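Open afternoon at the Runano sports hall, Plokham
November 14, 2022

I'd been meaning to get over to Plokham ever since a friend told me the old Runano building had been turned into a badminton place, with a proper stringing room and a kit library you can borrow from. So when the open afternoon came up I got the bus from Etton (25 minutes, and a very chatty driver) and went for a nose round.

First stop was the main hall, which is huge and bright and smells of new varnish. I had a go on the end court and was dreadful! I haven't played since July and my wrist knew all about it. The floor is lovely though, with just enough give in it, and they've hung dark green curtains behind the baselines so you can see what you're hitting at.

After that I wandered through to the tables where the kit gets sorted, and I'll admit this was my favourite bit. I'm a tidier by nature. Give me a bin and a clear tabletop and I'm happy for hours.

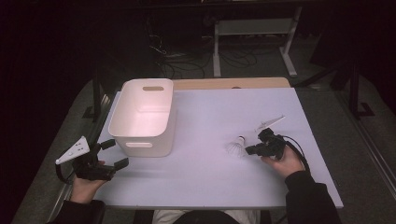

One shuttlecock on the table, and the white bin still empty.

I'd never looked hard at a shuttlecock before. You whack them about and tread on them and that's it, but there was a leaflet by the door and I read the whole thing (twice, the tea queue was long). Feather ones like a bit of damp in the air, so some players steam the tubes the night before a match. I've been keeping mine on top of the boiler. No wonder they fall to bits!

The storage bins won me over as well. They're the sort with a handle hole at each end, so you can get a proper hold and carry one out to the court without hugging it to your chest. I've been using a cardboard box with a split corner for years and I came home wanting to throw it out.
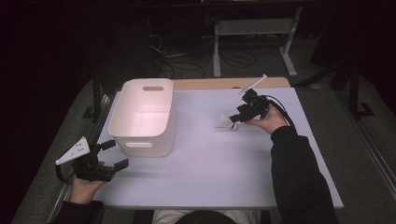 The kit library itself is down the corridor, and it's bigger than I'd pictured: 700 items on the list, from junior rackets to spare nets. You pay a deposit, borrow for up to 30 days and bring it back clean. I came away with a racket by Ogbonna, a make I'd not come across, which is lighter than mine and has a grip that doesn't feel like an old sock.

Tea was in the upstairs room. Good strong tea, slightly tired flapjack, and a nice view down over the courts, where a doubles game was getting very heated by the time I sat down. I stayed for the end of it and very nearly missed the number 19 home.

They're planning another open afternoon in the new year. Bring soft-soled shoes, as they won't let you on court in anything else, and bring change for the lockers too. I had to leave my coat on a radiator.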